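My Plant-Based Kitchen Safety Checklist (with far too many comments)

October 9, 2021

I've been cooking vegan food at home for three years, and since July I've also been letting a supper club loose in my kitchen once a month. Twelve people round two tables pushed together, all eating things I soaked, sprouted, blended or fermented. My friend Ataahua McKinnon used to inspect café kitchens and she came round before the first one, clipboard and all, and was very kind about my fridge and less kind about my tea towels. What follows is the list we made that evening, with my notes from going through it again this week.

I've put Pass, Fail or Sort Of next to each one. Sort Of is a proper category in this house.

Fridge and freezer

1. Fridge at 5 degrees or under, checked first thing before anyone opens the door.
Pass. I bought a cheap thermometer and it lives on the middle shelf next to the miso. The top shelf runs warmer than the rest, so that's where the jam and mustard have ended up.

2. Opened tofu covered in fresh water and dated.
Sort Of. Covered, yes. Fresh water, yes. Dated... I'd written "Tues?" on one, which tells you nothing at all. I've now got a roll of masking tape and a pen on a string.

3. Plant milks used within the time on the carton once open.
Fail! There was an oat milk at the back that I could not account for. I always thought of it as a cupboard sort of thing, but once it's open it wants the same care as dairy. Down the sink it went.

4. Cooked rice cooled quickly, in the fridge within the hour and eaten the next day.
Pass. I spread it out on a baking sheet now. I used to leave it in the pan overnight with the lid on and I shudder to think about it.

Beans and pulses

5. Dried kidney beans soaked overnight, drained, then boiled hard for at least ten minutes before simmering.
Pass. I'm strict about this one. They go in the big pan at a proper rolling boil, and they never go raw into the slow cooker, however late I am. If you only take one thing from this page please make it the kidney beans.

6. Soaking bowls kept in the fridge if the kitchen is warm.
Sort Of. Fine now it's autumn, but in July I had chickpeas going frothy on the side by breakfast. I binned them and we had lentils.

Sprouts and ferments

7. Sprouting jars scalded between batches, seeds rinsed morning and night.
Sort Of. I missed one evening rinse and gave up on the batch. Ataahua would like me to cook all sprouts right through for guests, so I do, and they're very nice in a stir-fry with ginger.

8. Everything in the kraut kept under the brine.
Pass. I've called my sourest one Harkari (no reason, it just sounded sour) and there's a second with caraway called Korkus. Both were well under, no fuzz and no pink. Any fuzz and the whole lot goes, I don't scrape.

9. Home-made cashew cheese eaten within four days.
Pass, but only because it never lasts that long. The smoked paprika one went in an afternoon.

Gadgets and worktops

10. Blender unplugged before the blade comes off for washing.
Fail. I did it plugged in while Ataahua was standing right there. She didn't say a word, she just reached past me and flicked the switch off. I've been good since.

11. Seals and lids taken apart and scrubbed.
Sort Of. There was a ring of old hummus under the blender seal and I will say no more about it. Bottle brush, hot soapy water, left out overnight to dry.

12. Wooden boards checked for deep cuts.
Pass. I sanded my favourite one down and oiled it. The onion board is still the onion board and nobody is to put fruit on it. 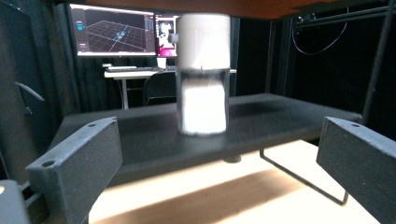
Allergies

13. Ask every guest, every time, and write it down.
Pass. Vegan cooking is absolutely full of nuts, soya, sesame and gluten, and people do sometimes assume that "free from dairy" means free from everything. Warrick Gilchrist comes nearly every month and can't have sesame, so there's no tahini on the night he's booked in, not even in the dressing.

14. Labels kept for anything decanted into jars.
Sort Of. I cut the ingredients panel off the packet and tape it round the back. Seventeen jars done, and then I ran out of tape. The bouillon powder is the one that worries me, it's got celery in it, so that's first when the new roll comes.

15. "May contain" warnings read on dark chocolate.
Fail. I'd been buying the same bar for so long I'd stopped looking, and the milk warning is right there on the back. My vegan guests are mostly relaxed about that but somebody with an allergy can't be. I've swapped bars for the mousse.

Last bits before guests arrive

16. Clean tea towels out, old ones in the wash. Pass, finally!

17. Hot food kept properly hot. Stew stays on the hob until it's ladled, and I've stopped letting it sit for 20 minutes while I faff with candles.

18. Leftovers boxed up before pudding. Sort Of. I always want to sit down by then. Warrick has offered to do it in exchange for first go at the crumble, so next month's box-filling is his.

Still to do: masking tape, new blender seal, move the pen on a string so it stops dangling in the sink.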